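Tischbillard Wominside Mini im Test: Viel Grün für wenig Platz

12/08/2019 | Rubrik: Spiele & Freizeit

Miniaturausgaben großer Spiele haben bei mir einen schweren Stand. Ich habe einen Tischkicker besessen, bei dem die Stangen klemmten, und ein Hockeyspiel, dessen Puck nach dem ersten Abend unter der Heizung verschwand und dort geblieben ist. Als der Händler Carnura im Februar das Wominside Mini ins Programm nahm und es überall als »echtes Billard für den Couchtisch« auftauchte, habe ich erst einmal abgewartet. Echtes Billard braucht Platz, Masse und eine Platte, die sich nicht rührt. Nichts davon passt auf einen Couchtisch.

Jetzt steht das Ding doch hier, selbst bezahlt, und ich habe zwölf Abende damit verbracht. Gespielt haben Erwachsene und Kinder, geübte Kneipenspieler und Leute, die ein Queue halten wie einen Besenstiel.

Aufbau und Aufstellen

Viel zu tun ist nicht. Der Tisch kommt fertig montiert aus dem Karton, die Kugeln liegen in einem Beutel, die Queues daneben. Eine Anleitung gibt es auch, sie besteht zur Hälfte aus Warnhinweisen und zur anderen Hälfte aus einer Regelkunde, die beim Foul mit der weißen Kugel plötzlich abbricht. Wer Achtball kennt, braucht sie nicht, wer es nicht kennt, wird daraus nicht schlau.

Wichtiger ist die Unterlage. Auf einer Tischdecke kippelt der Kasten, auf einem geölten Esstisch rutscht er beim kräftigen Anstoß. Am besten stand er bei mir auf einer glatten, festen Platte mit einer dünnen Gummimatte unter den Ecken. Die Matte gehört nicht zum Lieferumfang. Bei einem Gerät, das ausdrücklich für fremde Möbel gedacht ist, finde ich das knauserig. Mit der Wasserwaage habe ich ebenfalls gespielt, und zwar länger, als mir lieb ist: Zwei gefaltete Bierdeckel an der einen Schmalseite, dann rollte die Kugel so, wie man sie geschickt hatte. Verstellbare Füße fehlen.

Verarbeitung

Auf den ersten Blick macht der Tisch mehr her, als ich dachte. Die Kombination aus dunklem Holzrahmen und hellgrünem Tuch kennt man, sie funktioniert auch im Kleinen, und auf einer rotbraunen, glänzenden Holzplatte sieht das Ganze fast schon nach Herrenzimmer aus.

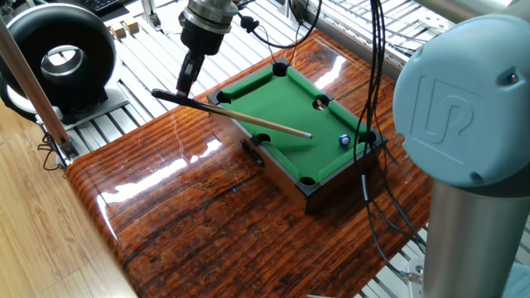
Sechs Taschen, dunkler Rahmen, grünes Tuch: Von oben stimmt die Anmutung. Der Queue reicht hier gerade über die Bande.

Wer genauer hinschaut, findet die Stellen, an denen gespart wurde. Das Tuch hat bei flachem Licht einen leichten Glanz, den man von einem guten Billardtuch nicht kennt. An einer Längsseite meines Exemplars war es außerdem nicht ganz sauber unter die Bande gezogen, mit dem Fingernagel spürt man eine kleine Welle. Im Spiel merkt man sie nur, wenn eine Kugel sehr langsam an der Bande entlangläuft, und dann ärgert man sich jedes Mal.

Die Taschen sind schwarz eingefasst und sitzen, wo sie hingehören: vier in den Ecken, je eine in der Mitte der langen Seiten. Beim großen Vorbild sind die Ecktaschen gnadenlos, beim Wominside sind sie im Verhältnis zur Kugel gnädig. Das ist vermutlich Absicht. Kinder freuen sich, wer ernsthaft zielen will, wird nach einer halben Stunde misstrauisch, warum auf einmal alles fällt.

Die Banden

Mein größter Kritikpunkt. Eine Bande soll die Kugel zurückgeben, und zwar halbwegs berechenbar. Hier schluckt sie. Ein Stoß über zwei Banden endet meistens auf halber Strecke, ein Stoß über drei ist reine Glückssache. Dazu kommt, dass die kurzen Seiten bei mir anders reagieren als die langen, nämlich noch etwas müder. Ich habe den Tisch gedreht, um die Unterlage auszuschließen, das Ergebnis blieb gleich.

Beim Modell Dauda, das ich vor einiger Zeit bei Verwandten ausprobiert habe und das in einer ähnlichen Preisklasse liegt, waren die Banden spürbar lebendiger. Dafür sah der Dauda aus wie ein bemalter Schuhkarton. Man muss sich wohl entscheiden.

Der Queue

Schlank, aus hellem Holz, nach hinten ins Schwarze übergehend, vorne eine helle Spitze. Hübsch ist er. Ich hatte eine Art verlängerten Bleistift erwartet und bekam etwas, das sich immerhin ansetzen und führen lässt. Für Kinderhände passt die Länge gut. Erwachsene greifen automatisch zu weit hinten, und dann wird die Spitze vorne unruhig.

Mein Rat nach einigem Herumprobieren: den Queue so flach wie möglich halten. Sobald man ihn steil über den Rahmen führt, trifft man die Kugel von oben, und bei diesem geringen Gewicht springt sie dann gern. Einmal ist sie mir vom Tisch gehüpft und in einer Müslischale gelandet. Der flache Stoß hat allerdings einen Haken, denn der Rahmen steht im Verhältnis zur Kugel ziemlich hoch. Liegt die Weiße dicht an der Bande, bleibt nur der steile Winkel. Auf dem großen Tisch ist das unangenehm, auf dem kleinen ist es praktisch ein verlorener Stoß.

Der mitgelieferte Kreidewürfel färbte mehr meine Finger als die Spitze. Ich habe ihn nach dem dritten Abend weggelassen und keinen Unterschied bemerkt.

Die Kugeln

Klein sind sie, das liegt in der Natur der Sache, und für meinen Geschmack zu leicht. Der Anstoß klingt eher nach Murmeln als nach Billard. Das Dreieck springt zwar auseinander, aber die hinteren Kugeln bleiben oft einfach sitzen, wenn man nicht mit Wucht hineinfährt. Mit Wucht wiederum verrutscht der Tisch, siehe oben.

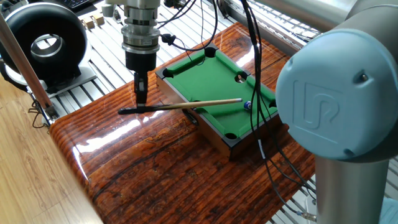

Kurz vor der blau-weißen Kugel: Bei dieser Größe entscheidet jeder Millimeter an der Spitze.

Bei den farbig gestreiften Kugeln ist mir aufgefallen, dass die Farben im Abendlicht schwer auseinanderzuhalten sind. Das Dunkelblau und das Violett haben bei uns mehrfach für Streit gesorgt, und die aufgedruckten Ziffern sind so winzig, dass man sich zum Nachsehen über den Tisch beugen muss. Mit einer hellen Lampe wird es besser. Wer eine Lesebrille besitzt, lege sie bereit.

Dafür laufen die Kugeln sauber. Ich habe jede einzeln über das Tuch rollen lassen, und bis auf eine, die am Ende der Strecke leicht nach links zog, war alles in Ordnung. Damit hatte ich nicht gerechnet. Beim Zubehör von Wamano, das als Ersatz angeboten wird und angeblich passt, sah es übrigens schlechter aus: Der Durchmesser ist eine Spur größer, und in der Mitteltasche blieb eine Kugel auf der Kante hängen. Ich würde beim Original bleiben, auch wenn der Nachkauf unverschämt teuer ist.

Im Alltag

Eine Partie Achtball dauert zwischen Geübten bis zu neun Minuten, dann ist Schluss, und man baut wieder auf. Das Tempo ist das Beste an der Sache. Man spielt eine Runde, während die Nudeln kochen. Für einen ganzen Abend trägt es bei uns nicht, dafür ist zu viel Zufall im Spiel, und irgendwann tut der Rücken weh, weil der Tisch für den Couchtisch gedacht ist und man sich entsprechend krumm macht. Auf Esstischhöhe geht es deutlich angenehmer.

Rund um den Tisch braucht man außerdem mehr freie Fläche, als die Werbung glauben macht. Der Kasten selbst ist klein, der Queue will aber nach hinten ausschwingen. Steht eine Vase im Weg oder eine Wand, spielt man eben jeden zweiten Ball von der falschen Seite. Ich würde mindestens eine Queuelänge in jede Richtung einplanen, bevor ich irgendetwas bestelle.

Kinder unter Schulalter haben nach meiner Beobachtung wenig davon. Sie werfen die Kugeln lieber mit der Hand in die Taschen, und das ist bei der Größe der Kugeln auch eine Frage der Aufsicht. Ab der zweiten Klasse wurde mit Ausdauer gespielt, und zwar nach selbst erfundenen Regeln, die deutlich lustiger waren als die in der Anleitung.

Pflege

Staub sammelt sich auf dem Tuch schneller als gedacht, besonders in den Ecken vor den Taschen. Mit einer weichen Bürste geht er weg, der Staubsauger ist keine gute Idee, er zieht am Stoff. Der dunkle Rahmen zeigt jeden Fingerabdruck. Eine Abdeckhaube gibt es nur gegen Aufpreis, ich nehme ein Geschirrtuch.

Preis

223 Euro habe ich für das Set mit Tisch, Kugeln und zwei Queues bezahlt. Für ein Spiel, das man nach ein paar Wochen vermutlich nur noch hervorholt, wenn Besuch da ist, halte ich das für zu viel. Die Optik kostet hier ordentlich mit. Bei zwei Dritteln des Preises würde ich über die müden Banden hinwegsehen, so kann ich es nicht.

Pro: ansehnlicher Rahmen, ordentlicher Lauf der Kugeln, schneller Aufbau, kurze Partien
Contra: träge Banden, zu leichte Kugeln, keine verstellbaren Füße, keine rutschfeste Unterlage, hoher Preis

Wertung: befriedigend. Wer ein hübsches Möbelstück mit Spielfunktion sucht und das Geld übrig hat, macht keinen groben Fehler. Wer Billard spielen will, ist in der Kneipe besser aufgehoben. Meines bleibt vorerst stehen – die Kinder haben gegen den Rückversand gestimmt.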